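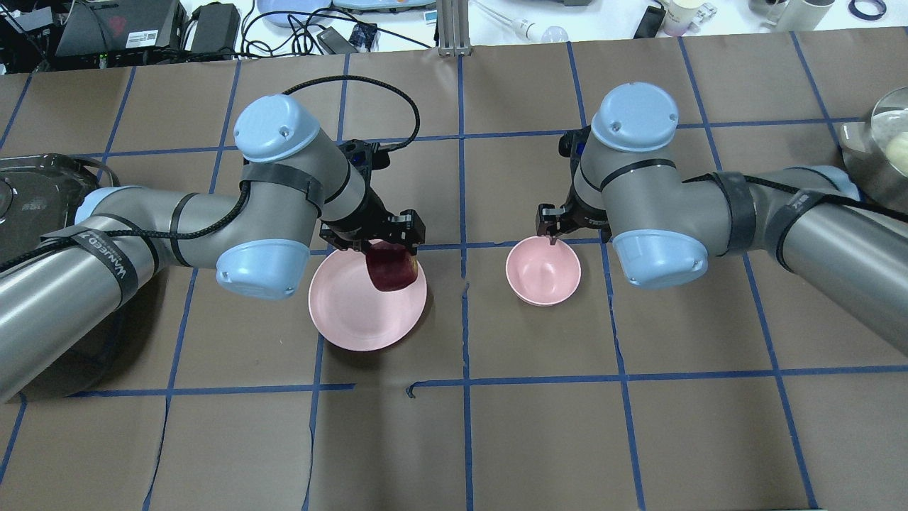 Brown paper and blue tape on the table, with a robot arm on each side.

The Heron at Asisgate

The heron came to us in January, in a fish crate, with a wing that did not close. I was the night keeper at the Asisgate station then, and I had never held a bird so big. It weighed almost nothing. I remember that I felt a little cheated by this.

"It will not eat," the doctor told me. "They don't, for strangers."

So I tried to stop being a stranger. Every night I sat on a bucket by the pen and read to it from the D'Souza feed catalog, the only printed thing in the room. Two kinds of pellet, five kinds of frozen fish, prices by the sack. The heron looked over my head at the wall. On the fourth night a sprat was missing from the dish. I did not tell anyone until morning, in case I had counted wrong.

It stayed with us for 117 days. The wing closed, then opened, then carried the bird from one end of the long cage to the other. It never liked me. Once it struck at my hand and left a mark that I still have – small and white, like a grain of rice.

We drove it to the marsh below Varkidico, some 200 kilometers on bad roads. I opened the door of the box and stepped back, as I had been taught. The heron walked out. It stood in the shallow water for so long that the driver went to sleep.

I had prepared a few words, but they were in my own language and they seemed too long now. I read it the price of frozen sprats instead. At the second line it lifted its feet from the mud and flew, low and heavy, toward the reeds on the other side.

The driver woke up and asked if it was done. I said yes, and we ate our bread in the car.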